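Charito Tiongson
16 June 2021

Spent the last week sorting out the trays at the lunch counter where I work. A few people asked me to write it up, so this is a thread. It's about serving trays. Mute me now if that's a problem.

Background. We do lunch for the office building upstairs and some catering on the side. When I took over the kitchen in April we owned 201 trays. I know because I counted them for the inventory sheet and then counted them again.

Of those, 124 were worth keeping. The rest were warped or had cracks in the rim. A cracked rim is the end of a tray as far as I'm concerned. You can't get a crack clean, and it catches on sleeves.

How to check for warp: put the tray on a surface you know is flat and press each corner in turn. If it rocks, set it aside. Then flip it over and do the same with the rim down. Some pass one way and fail the other. I failed those too.

We had three styles from three different owners. Brown ones with handles, dark gray ones with a grippy coating, and the big pale ones with rounded corners and no handles. The brown ones and the pale ones don't stack together. Somebody had been stacking them together for years.

The gray coating peels. It starts at one corner and after that you find bits of it in the sink. I kept the few that hadn't started and put them on the bottom shelf for carrying dry goods.

So the pale ones are now the standard tray for the counter. Cream, beige, whatever you want to call it. Iqra Lashari calls them the putty trays and that's what went on the shelf label.

What I like about them: the floor is smooth and the rim is low, so you can wipe from the middle straight out over the edge with one pass of the cloth. The handled ones have a groove where the handle meets the floor, and the groove is where the soup goes.

What I don't like: they show everything. Beet juice, chili oil, pen, the ink off a takeout menu. A brown tray can be filthy and look fine. I suppose that's a point for the pale ones but it doesn't feel like it at closing time. 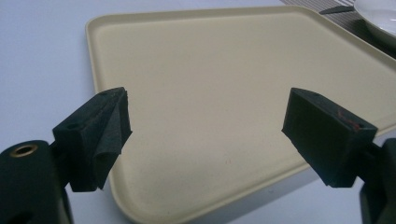 Specks are a separate subject. There are two kinds. One kind is on the tray and comes off with a thumbnail. The other kind is in the tray and has been there longer than I have. Spend ten seconds finding out which it is and then move on.

For red dots, try baking soda and a little water, made into a paste. Leave it on while you do something else, then rinse. It works on tomato most of the time. It has never worked on beet for me.

Do not use the scrubbing side of the sponge. It takes the stain off and takes the finish with it, and the dull patch you leave behind picks up the next stain faster. Bautista Espinoza did a dozen of them this way before I got there. We still use them. You can tell which ones they are.

Bleach: I tried it, diluted, on one tray from the reject pile. The stain went lighter, the smell stayed for two days, and I didn't do a second one.

Drying. We used to stack them straight out of the wash. Flat floor against flat floor with a film of water between them, and then they stick, and then someone yanks. I think that's where half the cracked rims came from.

Now they go on edge in a rack for the time it takes to clean the counter, then get a quick wipe along the rim, then get stacked. The rim is the part people forget. Water sits in the corner where it meets the floor.

The rack cost less than I expected. It's a Fanholm, the plain one, sold for baking sheets. The slots are a bit narrow for our rims so we use every second slot. Apolinar Chávez wants to bend the wires. I've said no so far.

Stack height matters too. We had them in one tower by the register and the bottom ones never got used. Now it's short stacks, one at each end of the counter. When a stack gets low you bring a new one from the back and put it underneath, so the same ten trays aren't doing all the work.

A couple of replies asked about liners. We use paper liners for catering and nothing at the counter. The liners slide on a smooth tray unless there's something heavy on top. If you're sending out sandwiches, put a barely damp napkin under the liner. Barely.

Someone else asked what happened to the rejects. Jeferson Rezende took a pile for seedlings. A few are under the leaky shelf in the walk-in. The rest went out with the recycling after I called to check they'd take them.

Last thing. I priced replacements, to bring us back up to the number we started with, and the quote was $1,114 with delivery. We don't need that many. At our busiest lunch I have never seen the back stack run out, so I'm leaving the count where it is until the fall.

If anyone has gotten beet out of a pale plastic tray without wrecking the surface, please tell me how. I'll try it on a scrubbed one first and post what happens.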